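Withheld recruitment fees and a retained passport: which office takes the complaint?

Posted in: Working Abroad, Rights and Complaints
Apr 25, 2018

Bromcombe Advice Desk
We write on behalf of a group of 28 cleaning and catering workers recruited through an agency named Huvisero. Each paid a fee of 811 dollars before departure. Their contracts stated that the fee would be returned after the first three months of service. It has not been returned, and the employer has held their passports since November. Members are asked to advise whether the complaint should be lodged in the country of work or in the country of recruitment. 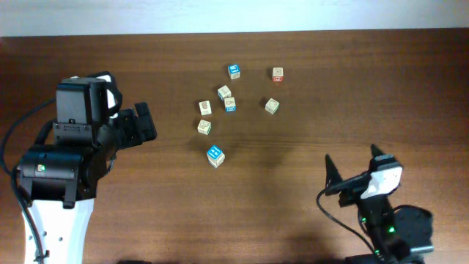 Wooden alphabet-style blocks on a tabletop.

Skarerlow Workers' Centre
The two matters should be kept apart. The retention of passports is a matter for the labour office in the country of work, and each worker should submit a signed statement giving the date on which the passport was handed over and the name of the person who received it. The fee is a matter for the authority that licensed the agency. Receipts should be attached. Where no receipt was given, a bank record or a message

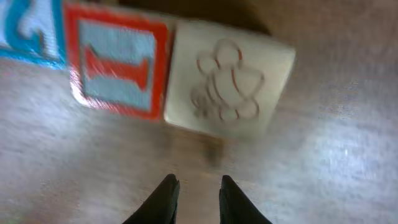 from the agency confirming payment is normally accepted as supporting evidence. The embassy should be informed in writing at the same time. Original documents should not be surrendered to any office; certified copies are sufficient at this stage.

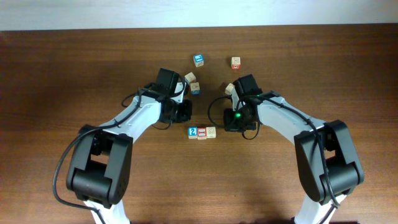

Two robotic arms at a wooden table.

Dela Peña Legal Support
We agree with the reply above, with one addition. A joint complaint is permitted in many places, but a worker who has left the employer may need to file alone. In a case handled by this office, a deduction of 943 dollars was recovered after about 8 months. Please check the time limit first.
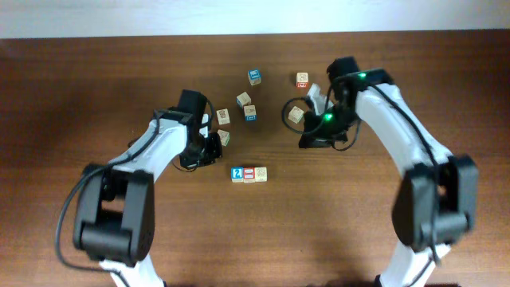 May a worker change employer while the complaint is being considered?

The rules differ from one country to another, and written permission from the labour office should be obtained before any new post is accepted.

Bromcombe Advice Desk
Thank you. The statements are being prepared and the embassy has been notified.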